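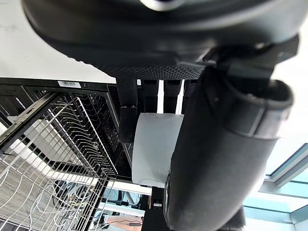 Kitchen Robot Practice Group – Minutes
Hutora, 10 May 2020

1. Minutes of the December meeting
Agreed with no changes.

2. Loading rules, draft 5
Great discussion on this one! The group loves how short the draft has become. Agreed wording:
– The rack is pulled all the way out before the arm goes over it.
– Plates are held by the edge and lined up above the slot before they're lowered.
– Arm speed over an open rack stays at 30 percent or less.
– Anyone standing nearby keeps clear of the arm's reach. 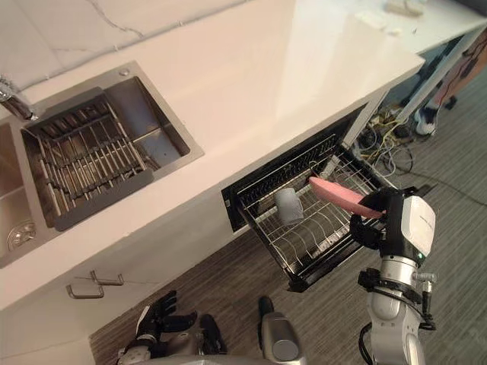 3. Floor and cables
Plorkeck wants cables kept off the floor next to open appliances. Trasley would accept taped runs. Everyone was keen to settle this, so both versions go out for comment.

4. Test log
Husar has offered to try the rules over 100 loads – fantastic news. Log sheet to be sent out with draft 6.

5. Next meeting
Room 397, date to be set by email.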